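Tartan Panels Promise a Tidy Tool Corner, but Who Hangs Up the Hex Keys?

Sunday, November 8, 2020
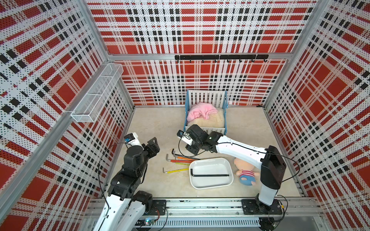 Plaid panels, a black hook rail and a wire basket, with a toy crib and hex keys below.

DREKVILLE — A storage company wants people in Drekville to believe that the cure for a messy tool drawer is a wall of perforated metal in red, white and black plaid. The town's tool library has agreed to find out whether that's true, though not everyone who uses the place is convinced it needed finding out.

The panels come from Agarwal, a small firm in Prinbridge that sells them under the name Farkcombe. They are punched with small round holes, and the company sells hook rails and wire baskets to go with them. Each panel costs $35. Hooks and baskets are extra, as they usually are with this kind of thing.

Agarwal's brochure says a Farkcombe wall will "end the search for the missing part." It doesn't say how. When asked, company spokesman Pantelis Galanis pointed to a survey of 1,272 customers, most of whom reported being happier with their work space after buying. The survey did not ask whether any of them had found anything faster. It went out with the panels, so everyone who answered it had just spent money on them.

"People like looking at it, and if you like looking at a wall you'll use it," Galanis said.

That may be so. It isn't what the setup in our photo suggests. The hooks on the rail are bare, the white basket on the left wall is empty, and the hex keys are down on the floor of the thing, all but one of them lying loose to the left of a plastic tray. The one that made it into the tray is black. Some of the others have yellow handles, so telling them apart shouldn't be the hard part.

Lowri Probert, who mends toys for the library's monthly repair day, has her own doubts. Hex keys are what she reaches for most, she said, and an L-shaped key doesn't sit well on a short hook unless somebody has drilled a hole in the handle or tied a loop to it. She keeps hers in a mug.

"A tray is fine. A tray has always been fine," Probert said. "I don't see what the plaid does for it."

Toys like the little blue and white crib at the back, with its fleecy pad and pink blanket, are a fair test of any work space, in her view. Small furniture needs small tools, and small tools wander. She would rather see the money spent on a better lamp.

Embla Myklebust, who runs the tool library, is more patient. Agarwal is lending the panels for 4 weeks and the library isn't paying for them, she said. If borrowers are returning tools to the wall at the end of that time, she'll consider buying a set. If they aren't, the panels go back to Prinbridge. She has not decided how she'll measure it, and the company hasn't offered a method.

The last storage idea tried at the library, a set of color-coded bins, arrived in June and is now stacked in the back hall. Sverre Strand, a regular borrower, said he never learned which color meant what and doesn't think anyone else did either. He does like the tartan, he added, but he liked the bins too.

The library is open to borrowers during the trial at its normal hours. Comments on the panels can be left at the front desk.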